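The Towel Standard
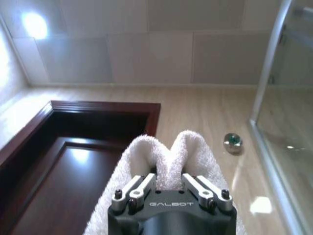
White terry towel, raised at the centre.

Section 3 of the Darko Guesthouse linen manual concerned towels. It had been written by the previous occupant of the laundry, in pencil, and revised in two colours of ink. The current occupant had read it once a week since March and had formed the view that it was correct in every particular except the one that mattered.

The manual gave the weight of a bath towel as 630 grams, dry, at purchase. It gave the permissible loss over the life of the towel as 93 grams. Beyond that figure the towel was to be withdrawn, cut along the header bar and reissued as floor cloth. The scale for this purpose stood on the shelf beside the Torton dryer and was accurate to two grams when the dryer was off.

She switched the dryer off at ten past four and weighed the first of the afternoon's load. 588. She wrote it in the column, along with the laundry number inked on the hem tape, and set the towel on the pile to the left.

The procedure for inspection followed the weighing. The towel was to be lifted by its middle, raised to chest height and allowed to hang. Terry in good condition would stand up a little above the grip before it turned over. Terry that had been washed too hot, or with too much softener, would fall straight down the wrist like a wet sock. The manual called this the stand. No unit was given for it. A marginal note in green said "you will know", and a later note in blue said "not good enough", and it was the blue note she agreed with.

Her own attempts at a unit filled the back pages. She had tried the height of the fold above the grip, in millimetres, and found that it varied with how much cloth she took up. She had tried the time to collapse, using the clock over the door, and found that a good towel did not collapse and therefore could not be entered. For two months she had used a scale of one to five. When she went back over the entries, nearly all of them were fours.

The second towel weighed 571. It stood. The third weighed 540 and stood as well, lower on the left, the crease between the two halves quite deep. The limit was 537. She held it up for longer than the procedure required.

It was towel 200, the last of the original order. The rest of that order had gone to floor cloth over the winter, one or two at a time, each with its line through the entry. She had not marked them as an order until she was nearly at the end of it. They had come from Gamero, a mill on the coast that no longer made towelling, and the replacements from Drodico were heavier out of the bag and lighter by the tenth wash. The manual had nothing to say about Drodico. Its author had left before they arrived.

She knew very little about the author. The pencil was firm and leaned backward. The sevens were crossed. There was a recipe for removing rust from the mangle that worked, and a recipe for removing candle wax that did not, and beside the second one the same hand had written "sorry" some time afterward, in ink. On the inside of the cover was a tally of towels lost to guests, which stopped at a neat bundle of five.

At twenty to five the kettle in the corridor went on and off. She folded towel 200 in thirds lengthwise, then in half, then in half again, with the hem inside. This was the fold given on page nine. It placed the thickest edge toward the front of the shelf, where it could be counted from the door. She took it to the linen room and put it with the others, and then took it back out, because a towel within three grams of the limit was by rule to be weighed a second time, with the scale reset.

She reset the scale. The dryer was still off. Outside, a truck was backing up to the bins and she waited until it had stopped.

The reading was 538.

She considered the accuracy of the instrument. Two grams either way gave 536 at the bottom and 540 at the top. The manual did not mention humidity, though the laundry had a good deal of it. A towel left on the bench beside a load of damp sheets would take up water. A towel left in the linen cupboard, beside the hot pipe, would give it off. Neither location was specified. It was possible that every weight in the book, in pencil and in ink, had been taken on a slightly different kind of day.

She turned to the entry and wrote 538, then "passed – recheck next wash". There was a little room left in the column. She lifted the towel by the middle again. The two halves came up, the right one higher, and the rest of it spread out below her hand.

Under the heading for the stand, where she had lately been putting fours, she wrote "yes".

Then she refolded it according to page nine, turned the dryer back on and put through the pillowcases, which were Section 4.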